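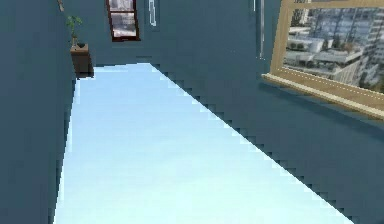
The simulated back room, with plant and city view.

31/05/2018

I have a budget of $3000 for automating part of a very small workshop, and so far I've spent none of it on a robot. I have spent seven evenings on software. The Kito trial lets you build a room and try out your floor plan before you buy anything, and it comes with far nicer windows than mine. My real one looks out on the Clandden loading dock.

The pale part of the floor ends in a staircase of little squares. I've been staring at that diagonal all week, trying to decide how much room I want to leave for walking past with a box in my arms. Moving things costs nothing at this stage – bolting them down costs plenty.

The money, as it stands:

- Used arm from Plokov: they want most of the budget and won't say how much of the cabling is included.
- Baumgart base and mounting plate: $600, which is a lot to pay for something whose job is to stay put.
- Electrician: still waiting for a call back.
- Shipping: "to be confirmed," two words I've learned to fear.

Plokov's quote is good for 31 days. I asked if they'd hold the price until September and got a very polite paragraph that meant no. Leasing would spread the pain out, but by the end I'd have paid for a second arm and own neither of them.

So the plan is to settle the layout first, then measure the doorway again (I've written down two different widths), then nag the electrician. If the numbers still don't work, I'll buy the base and put a nice plant on it.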